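April 24, 2021

Larder, second session. Started at 7, before the light was properly round to that side of the house, and stopped when my back objected. Two shelves emptied, wiped with vinegar solution and refilled. The top shelf is still as it was and will stay so until I borrow the taller steps.

Method, for the record. Everything off the shelf and onto the table. Jars with paper labels in one group, jars with pen on the lid in another, anything with neither in a third. The third group was larger than I would like. Dry goods were tipped onto a white plate and looked at in good light before going back. One bag of barley had webbing in the corner and went straight out to the bin with its neighbour, a bag of semolina which may have been sound but which I was not prepared to sieve.

The scales needed a new battery. Tested afterwards against the brass weights and they read two grams light across the range, which does not matter for rice. Remaining basmati came to 496 grams net. Wrote it on masking tape and stuck it to the jar, then decided weights on labels are pointless as they are wrong after the next meal. Took it off again. Contents and month only from now on.

On labels generally. The trouble with tape on lids is that the lid gets washed less often than the jar, so the adhesive ages in place. Paper tape dries out and flakes. Clear tape yellows, goes brittle at the edges and holds on in the middle. Warm water and washing-up liquid will shift the paper sort in some twenty minutes. Clear tape wants cooking oil, left under a damp cloth, then the edge of an old bank card. I have used a blade before and regretted it, as the scratches in the plating are where rust gets started. Labels on the side of the glass avoid the whole problem, but then they cannot be read from above when the jars are in the bottom crate.

Seals: checked by pressing the rubber with a thumbnail. If the mark stays, it is finished. Threw out most of the older ones from the Fanmont set and kept the lids. Replacement rings from Buzatu are listed by outside diameter and mine are marked by inside diameter, so I measured 66 mm across the neck and will work back from that tomorrow.

Moved on to the wide-topped jars after lunch. Most had come through the winter with clean lids. One had not. 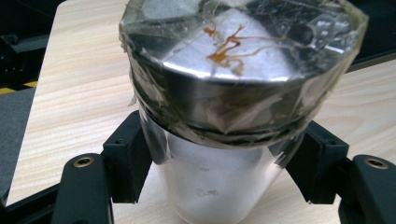 Dexter Policarpio says I am making work for myself, and that a lid is a consumable. His rule at Prakville was to replace every metal lid each October whether it looked tired or not, and to keep the glass for as long as it stayed unchipped. He also thinks oil is a poor choice near any seal, as it softens rubber, and that a hairdryer on low lifts old tape more cleanly. I had not considered the hairdryer. I am less sure about replacing lids by the calendar when wide ones cost nearly as much as the jar.

Will try heat on one lid and oil on another and compare them side by side. If there is pitting under the tape, the lid goes to screws and string in the shed and nothing edible goes under it again. Surface staining alone I can live with, provided the inner face is clean.

Outstanding: top shelf. Steps from Tanveer Talpur. Ring order. Lentils, red, as there are none. Find out whether the Jevthorpe tip takes plated lids in with tins or wants them separately – the leaflet says “household metal” and leaves it there.

Shelf paper cut too short on the left by a thumb's width. Left it.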